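About Ditano

Ditano makes software for law offices that handle leases, liens and other recorded property documents. The product reads scanned filings, pulls out the parties, dates and parcel numbers, and places them in a table that a paralegal can check against the source page.

Hussam Ghanem started the company after several years of title work at Haddad, where most of the day went to retyping county records. The first version was a set of scripts that ran overnight on a single desktop. It handled deeds only.

What the software does

Ditano has two parts. Morko is the intake tool. It accepts PDF and TIFF files, splits batches into separate instruments, and assigns each one a type. Ellen is the review screen. It shows the extracted field on the left and the matching line of the scan on the right. Fields below the confidence limit set by the office are held until a person approves them. Every change is logged with a user name and a time, and the log can be exported as plain text.

The current release recognizes 1,236 form layouts. Forms outside that set are still read, but their fields are always held for review. Handwritten entries are treated the same way.

What it does not do

Ditano does not give legal advice, draft documents or issue opinions on title. Client files are not used to improve the software unless the office signs a separate agreement. Files are deleted four days after a matter is closed, or earlier on request.

How we work

Each new office begins with a test batch of 1,470 pages taken from its own closed matters. We return the extracted table with an error count by field type, and the office decides whether to continue. Setup after that point takes roughly two weeks, depending on the case management system in use.

Support is answered by the people who write the code. Release notes are posted on the first Monday of the month. 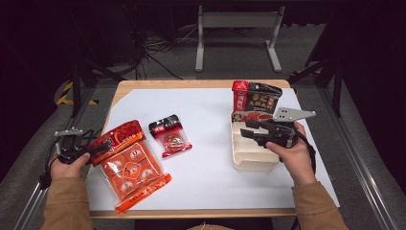
Hotpot soup base on a paper-covered table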